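Kilurside Residents' Association
Minutes of the meeting held on 2 December 2023 in the ground floor lounge

Apologies: three received. Minutes of the last meeting agreed, with one correction: the gutters were "to be cleaned", not "cleaned".

1. Heating charges
The managing agents, Sutanto, have written to say the shared boiler costs will rise by £63 a flat from January. The letter calls this a "modest adjustment". Members asked what it was based on. The letter gives no meter readings and no fuel price, and last winter's promised refund has still not been seen. Agreed to ask for the readings in writing before anyone pays the higher amount.

2. Pisura draught-proofing offer
Pisura has quoted £279 a flat to seal windows and outside doors, and says bills will fall noticeably. Asked by how much, its leaflet says "results vary". One member pointed out that the same leaflet was sent round in May with a different price. Another felt the offer was fair and that cold flats would not fix themselves. Vote: four in favour, nine against. Not taken up for now. Members may of course make their own arrangements.

3. Carpets and floor draughts
Rareo has offered thicker underlay for all bedrooms and claims it will stop cold coming up through the floor. Several members doubted this, as the worst draughts are at the windows. It was also asked who would shift the beds and sofas, a point on which the quote is silent. Rareo to be asked for the name of one block where the work has been done and can be visited.

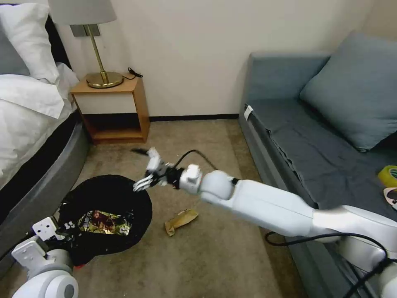

Bedroom with beige carpet, bed to the left and sofa to the right.

4. Reserve fund
The balance stands at £779. Sutanto suggests spending it on a survey of the roof. The last survey recommended another survey, and the meeting saw little point in a third. Up to £80 approved for a new lock on the bin store. The rest stays where it is.

5. Any other business
The hall light is still flickering, having been reported as mended twice. To be reported again.

Next meeting: date to be fixed once Sutanto has replied on item 1.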